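Household Task Operators, Kitchen Program — Nokgate

Posted 15 April 2024
Job type: Paid, part time, fixed term
Openings: 14
Ref: 111

Nokgate is hiring people to operate two-handed robots through ordinary kitchen chores at our test site. You do not need a technical background. Most of the operators we hired in March came from restaurant kitchens, hotel housekeeping and home care, and we would like more applicants from those lines of work.

What we are trying to find out

The Dretar study asks a narrow question: which kitchen chores can a machine finish today without a person stepping in, and which ones can it only do when a person is steering? We have a list of 42 chores. They include loading a rack, wiping a counter, putting away cups, emptying a drawer and sorting flatware. Each chore is done first by an operator through the robot, then by the robot under its own software. The two are scored on the same sheet.

So far the answer is mostly no. The software does well with a single cup on a clear counter. It does poorly with anything wet, stacked, thin or partly hidden behind something else. Operators do better, but they are still much slower than a person using their own hands. We say this up front so that applicants know what a shift is like. A lot of it is picking up the same mug again.

Work at the sink
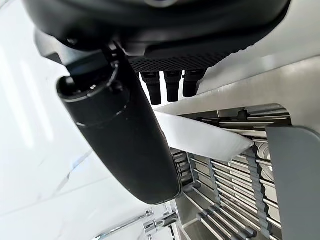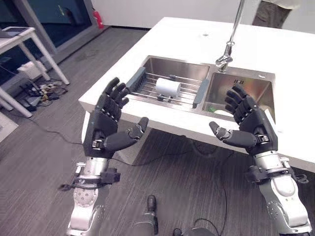
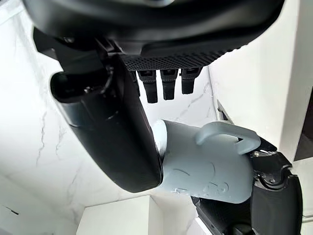
Dishes make up the largest share of the list, so new operators start there. Other chores are added as you pass the check for each one.

What you will do

Steer the robot's arms and hands through a chore using the Obura control station. You will be seated for part of the shift and standing for the rest.

Reset the counter, sink and rack between attempts.

Fill in the score sheet after each attempt. The sheet asks whether the chore was finished, where it stalled, and whether anything was dropped or chipped.

Stop the robot when it is about to hit something. You will be trained on this before you touch anything else.

Tell the shift lead when a written chore makes no sense. Several have been rewritten because an operator pointed out that no one washes dishes that way.

What we need from you

You must be 18 or older and legally able to work in the United States.

You should be able to stand for 2 hours at a time with a break after, and lift a full dish tub. Glasses and contact lenses are fine. If you get motion sick from screens, tell us when you apply and we will set up a short trial before you commit to anything.

You should be comfortable repeating a task many times and writing down what happened in plain sentences. We care more about careful notes than about speed. Please do not round a failed attempt up to a success. The study is of no use to us if the sheets are generous.

Experience with game controllers is neither required nor much of an advantage. Some of our steadiest operators had never held one.

Hours and pay

Shifts are mornings or afternoons, and you choose one when you start. Training is paid at the same hourly rate as regular work. The rate is given in writing with the interview invitation, before you come in. Parking is free. There is a break room with a refrigerator and a microwave, separate from the test kitchen. Please do not use the test kitchen for your lunch.

Wear closed shoes and keep long hair tied back. Rings, bracelets and lanyards come off before you sit down at a control station. Lockers are provided.

Recording

Attempts are recorded by cameras on the robot and in the room. You may appear in the recordings. They are used by Nokgate and by Ernix, which maintains the robot software, and you will be asked to sign a release on your first day. If you would prefer to keep your face out of the recordings, we can assign you to a station outside the room — just mark it on the form.

How to apply

Fill in the short form on the Nokgate jobs page and quote the reference number at the top of this posting. A resume is welcome but optional. In the comments box, tell us about a chore you do at home that you think a machine would get wrong, and say where it would go wrong. A few sentences is enough.

Applicants who are a good fit will be invited to the site for a short tryout at the control station, followed by a conversation with a shift lead. The tryout is paid. We reply to every application, including the ones we turn down.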